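7 April brought forward: a kitchen arm built in a spare room

April 7, 2020
By Iwona Bielecka

The workshop at Lallholm occupies the ground floor of a former dairy and is shared by joiners, model makers and a small number of members whose interest is in machines that move by themselves. Leszek Grabowska has been a member since the workshop opened. For most of the past year he has been building a light robot arm intended to help with weighing and putting away in a domestic kitchen. The project is called Flerkum, after the village where he spent his school holidays, and it is now divided between a bench at the workshop and a computer in his spare room at home.

Mr Grabowska agreed to be interviewed by telephone for the members' bulletin. He was asked first how the project had begun.

"It began with my mother's baking," he said. "She has arthritis in both hands. She can mix and she can knead a little, but lifting a full bowl on to the scales and off again is painful for her. I did not set out to build something that cooks. I wanted something that would lift a bowl, wait for the reading to settle and put the bowl back."

The first arm was made from birch ply and hobby servos and was completed in August. It could raise a mug. It could not raise a mug with anything in it, and the shoulder joint developed a crack within a fortnight. Mr Grabowska described that version as a useful mistake. The present arm has aluminium links, cut on the workshop's bandsaw and finished by hand, and geared motors at the shoulder and elbow. Its reach is 669 millimetres from the centre of the base to the tip of the fingers.

"People ask why that number," he said. "It is the depth of my mother's counter plus the length of the bracket I already had. If I had owned a different bracket it would be a different number."

The parts have cost him £433 to date, excluding the computer. The largest single item was the set of motors, bought second-hand from Triken, a dealer in surplus factory equipment. One of the four arrived with a worn gearbox and was replaced by the firm at no charge. He has kept a ledger of every purchase, and he offered to make it available to any member considering a similar build.

The conversation turned to the software, on which most of the recent work has been done. Before the arm attempts a task on the bench, it attempts the same task on a virtual counter. Mr Grabowska was at first reluctant to adopt this method, having come to the hobby through woodwork.

"I thought it was a way of avoiding the real thing," he said. "Then I broke a second elbow by driving it into the bench at full speed. A friend at the workshop, who had been very patient with me, suggested that I might like to break things that cost nothing."
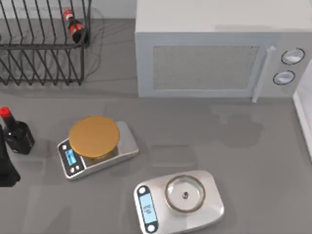

The virtual kitchen was assembled over the winter from freely available models, which Mr Grabowska adjusted for size. He did not want a tidy one. "A real counter has things on it that have nothing to do with the job," he said. "So there are two sets of scales, and they are quite different from each other. One has a gold-coloured plate and the other has a clear glass one. The program has to find the right scales and not merely any scales." The view is taken from directly above, which is where he intends to fix the camera at home, on the underside of a shelf. He was asked about the small cola bottle leaning among the wires of the dish rack. He replied that it was there to be awkward. Thin black rods are difficult for the program to separate from whatever is behind them, and a dark bottle with a red cap, lying at an angle between them, had given it more trouble than any other object he had tried.

He keeps 21 such layouts and changes them by hand. Asked whether the arrangement could be left to chance, he agreed that it could, and that most people would do it in that way. He prefers to know what he has put where. When a trial fails, he writes down the layout and the light setting in a notebook before altering anything.

Shadows have proved a particular difficulty. In the early trials the program treated dark patches on the grey surface as objects and planned a path round them. Mr Grabowska now varies the lighting between runs and includes soft, uneven shadows on the open part of the counter. The false readings have become less frequent, though he would not say that they had stopped.

"I have a window over the sink with a tree outside it," he said. "The shadows move all afternoon. If it cannot cope with that, it can only bake in the morning."

On the matter of transferring the work from screen to bench, he was cautious. A movement that succeeds on the computer is repeated on the real arm at a quarter of the speed, with a wooden block in place of the bowl. Only after that is the bowl used, and it is a plastic one. The fingers are lined with strips cut from a bicycle inner tube. He has tried a softer foam, supplied by a fellow member, but found that it picked up flour and lost its grip.

There is also the question of weight. The arm will lift a bowl holding a modest quantity of flour, but it sags at full stretch, and the program must allow for the sag. Mr Grabowska has considered a counterweight behind the shoulder. He has drawn it several times and has yet to find a position in which it does not strike the wall.

The workshop is closed at present and the arm is locked in the metalwork store. Work on the virtual kitchen has continued at home. Mr Grabowska estimates that he has spent more time on the project in the past few weeks than in the two months before, and he regards this as a mixed blessing. "I can make the program better every evening," he said, "but I cannot tighten a single bolt."

He was asked whether his mother had seen the arm at work. She has seen a recording of it moving the block, he said, and was chiefly concerned about where it would be kept when visitors came. He has since designed a folding base, which Janek Laskowska's old drawing-board hinge would suit very well if it can be found among the stores.

Members who have a hinge of that pattern, or a spare 12-volt supply in working order, are invited to leave word with the bulletin. Mr Grabowska has also offered to give a short talk on the shoulder joint, with both the cracked original and the present version on the table, once the building is open again.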